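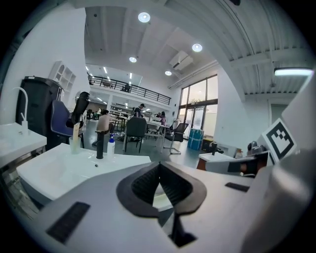

Working Next to the Machines: What Changed for the Staff at Onach
Student project report by Anika Ridgeway
October 8, 2023

Why I picked this workplace

I wanted a topic where I could talk to people and see how they felt about automation, because most of what we read in class was about whole industries and millions of jobs. Onach is small enough that I could meet everyone! It has 16 employees, and its main work used to be sorting and packing returned household goods by hand. Now part of that job is done by a robot arm station called Comel, and a good share of the staff spends part of the day teaching it, using hand-held grippers to do the same small tasks again and again so the motions can be recorded.

My question was simple: what is different about a workday when you are the one showing the machine how to do it?

How I did the project

I visited 3 times and did interviews with anyone who had time (mostly over lunch, which was great because people relax and start telling stories). I also asked everybody to fill in a short survey. All 16 people returned it, even the ones who told me they hate surveys. I took notes during the recording sessions too, sitting off to the side and trying to stay out of the way.

What a shift looks like now

Before Comel, a packer stayed at one station from start to finish. Now the day is cut into blocks. A person might pack for the first block, record with the gripper for the second, and then check the arm's work in the afternoon. The sessions go on in one big open room with tables, sinks and office chairs, and other people are walking around or doing their own jobs the whole time.

I got to try a gripper myself and it is harder than it looks. You have to slow down and think about how you pick up something as ordinary as a cup. One packer told me she now notices her own hands at home when she is doing the dishes, and I caught myself doing the same thing that week.

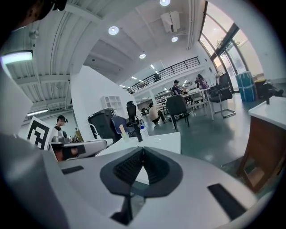

What people liked

The favorite change by far was variety. People who used to have sore shoulders by Thursday said the mixed blocks helped. Several also liked being asked for their opinion. When the arm kept squeezing soft packages too hard, it was the packers who explained how they judge a grip, and the trainers from Haddad (the company that installed the station) wrote it all down.

What worried people

The good parts came with real questions. The one I heard most was about pay: if your skill goes into the machine, should you get something for that? Onach pays the same hourly rate for recording as for packing, and opinions on this were split pretty evenly. Two people also said the room feels less private with recording going on, and they would like a clear schedule on the wall so they know when it starts and stops.

The scheduling software, Climari, got the most complaints of all — it sometimes moves a block with very little warning. I did not expect a calendar to bother people more than a robot arm, but it came up in almost every interview.

What I would do next

I would love to go back in December, when returns pick up and the blocks get tighter, and ask the same questions again. I would also add one about training, which I left off my survey and should not have. A few of the newer people said they learned the gripper before they ever learned to pack, and I want to know how that changes the way they see the job.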